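House Rules: What Counts as a Good Grab

The revised handling rules for simulated kitchen tasks go into effect at Janevbridge and Tonby on 29 August 2024. They fit on 7 pages, down from a document so long that people had started citing it by weight. If you read the June draft, most of it survived. If you told us you read the June draft, please read this one.

The biggest change is to the word "success." Until now a pick was a success if the object left the counter. That's a low bar. It rewards a gripper that flings a bowl at the ceiling, and we have one recorded run in which exactly that scored full marks. Under the new rules an object has to be lifted, held steady and set back down upright before anybody gets to write "pass" next to it.

Aitana Collado went through 400 old runs from the Kuruc test set and rescored them under the new wording. Of those, 185 still passed. The team that owns those runs took it well, in the sense that they replied to her email.

The second change covers objects that overlap in the camera view. The old rules said to "use judgment," and everyone did, in different directions. Some operators went for whichever bowl was nearer the gripper. Some backed out and reset the kitchen until they got a layout they liked, then logged it as the first try.

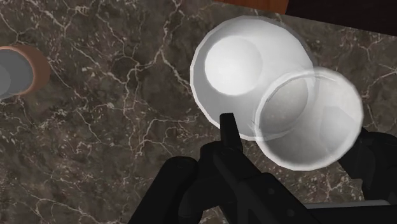

So the target now gets named in the log before the arm moves. "Bowl" is no longer enough when there are two of them. Write "white bowl" or "glass bowl," and if the task instruction itself only says "bowl," flag it and send it back to whoever wrote it. Resets are allowed, but each one gets its own line, with a reason. "Didn't like it" is a reason. We would still rather see it written down.

Clear and frosted objects get their own section, which is mostly a request to stop trusting them. A see-through bowl in simulation is much better behaved than its cousin in the real world. The simulator knows precisely where the glass is, even when the camera view leaves you guessing, and a policy that peeks at that information will look brilliant right up to the day it meets an actual dish. Any run using the simulator's own object positions has to say so at the top of the report, in the same size type as the score. Gunda's reports have been doing this for a while, so borrow their template.

Then there is contact. Touching something that isn't the target used to be fine as long as nothing fell over. From now on a brush counts as a brush and gets recorded, whether it's with another dish, a cup, or the countertop. It doesn't fail the run by itself. Three in one run does. Several of you asked whether resting a finger on the counter during a low approach counts, and the answer is yes, and several of you will be writing more lines than you used to.

One thing we left alone is speed. There was a proposal to add a time limit, and it drew 170 comments, a good share of them about whether the limit should include the time it takes the operator to find the emergency stop button. In simulation there's no such button, but there is a habit of reaching for it, and we decided to keep the habit and drop the limit.

Existing results don't have to be rescored unless you plan to put them in a chart next to new ones. If you do, both sets need to be scored under the same rules, and a footnote in gray type will not get you out of it.

Questions about wording go to Aitana. Complaints about your score also go to Aitana, but she has asked that you attach the log — the whole log — and not only the part where the bowl goes up.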